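Household Skills for Adults, Handout 6: Folding What Won't Fold
Instructor: Sum-yee Chiang
Revised 7/17/26

Bring this sheet with you. I print a few extras, but they go to whoever looks most sorry.

Last time we did flat things: towels, pillowcases, the easy half of a sheet set. Several of you left feeling competent. Today is shirts, and mostly the slippery kind, meaning sports tops, team jerseys and the thing you were given for finishing a fun run.

Why slick fabric is its own topic

Cotton remembers what you did to it. Press a crease in with your palm and the crease stays, more or less, until someone wears the shirt. Most sports fabric has no memory and no manners. You fold one sleeve in, reach for the other, and the first one has slid back out to see what's going on. Pressing harder does nothing. What works is fewer folds, wider folds, and letting the weight of the shirt hold the fold down.

So the first rule for today: if your method for a cotton T-shirt has 6 folds in it, your method for a jersey should have three. You will lose some neatness. You will also stop refolding the same shirt until dinner.

The lift

Before any folding, pick the shirt up. Hold it by the top, let it hang, and give it one shake. One. People who shake a shirt five times are putting off the folding, and I can tell, having done it myself for years.

Hanging gets the sleeves out of the body and shows you where the hem has rolled. Slick hems roll. Run a thumb along the edge while the shirt is still in the air, then lower it to the table bottom edge first, walking your hands away from you as it goes down. If you drop it all at once it traps air underneath and you get what last year's group called the jellyfish.

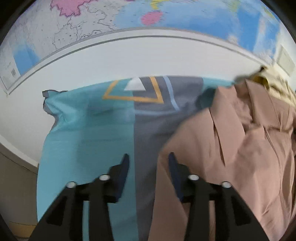
Once it's down, leave it alone for a second and look for something straight. Plain shirts give you nothing to work with, but sports tops are usually covered in stripes, panels and pointy shapes that somebody in a design department felt strongly about. Use them. A panel that runs top to bottom is a free folding guide. A slanted stripe is a trap, and if you line up your fold with it you will end up with a trapezoid. I have a drawer of trapezoids at home from before I knew this.

The three-fold method

Face down. Smooth from the middle out, flat hand, no scrubbing.

Fold 1. One side in, to a line halfway between the collar and the shoulder edge. The sleeve comes with it. Lay the sleeve back down along the body so it doesn't stick out the far side.

Fold 2. The other side, same thing. You should now have a long strip about as wide as a sheet of printer paper. If the strip is wider at one end, start over now. It doesn't improve later.

Fold 3. Hem up to the collar, in one motion, both hands. Then turn the whole package over and walk away from it.

Those of you with shallow drawers will want a fourth fold. Fine. I didn't see it.

Storage, briefly

A tall stack of jerseys is a slide waiting for a child to pull out the bottom one. Stand them on edge in a box instead, folded side up. I use the Flekby box, the low one, because I already owned it. The Vurnness is deeper and costs more and things disappear in it. A shoebox is free. Five shirts to a shoebox is comfortable and eight is a hostage situation.

Please don't buy the folding board from Prydderch before class. If you already bought it, bring it and we'll see who's faster.

Practice before next session

Fold 40 shirts. They don't have to be different shirts. One shirt folded and shaken out 40 times counts, and may teach you more, though not about yourself.

Keep your 2 worst results and bring them in as they are, in a bag, without fixing them in the parking lot. We'll open them up and find where they went wrong. It's nearly always fold 1.

Fitted sheets are in August. I know, I know. Read the Stinau leaflet if you want to, but the diagram on the back has the corners going the wrong way, and I've written to them about it more than once — no reply so far.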